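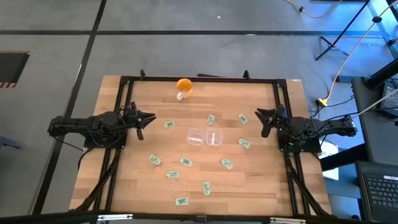
February 25, 2025

So Plestari put out its yearly staffing numbers and the headline everywhere is that turnover fell by 5 points. I worked in IT outsourcing long enough to read a headline like that with one hand on my wallet.

Start with the word "voluntary." It sits in a footnote on page 6, in gray type. People who were let go don't count, and neither do people who quit during probation, which at the Andstead office used to run six months. If you leave out everyone who leaves early and everyone who gets pushed, sure, the number looks great.

Then there's the hiring line. They say they added 100 engineers in the last quarter. Added from where? When Plestari bought Lellia the whole support team came over, 53 people by the company's own press release. I'd like to know if those folks are sitting inside that 100. I emailed investor relations to ask and got back a link to the same report.

Polák does the same trick a different way. They count contractors when they want to look big and drop them when they talk about who quit. I never saw one reporter ask about it.

Maybe things really are better over there. A couple of old coworkers tell me the raises came through this February and the weekend calls have slowed down. Fine, good for them. But they said that two years ago too, and half of that team was gone by summer.

If anyone has the full table with probation exits in it, send it my way. I'll post it even if it makes me look wrong.

14 shares
6 comments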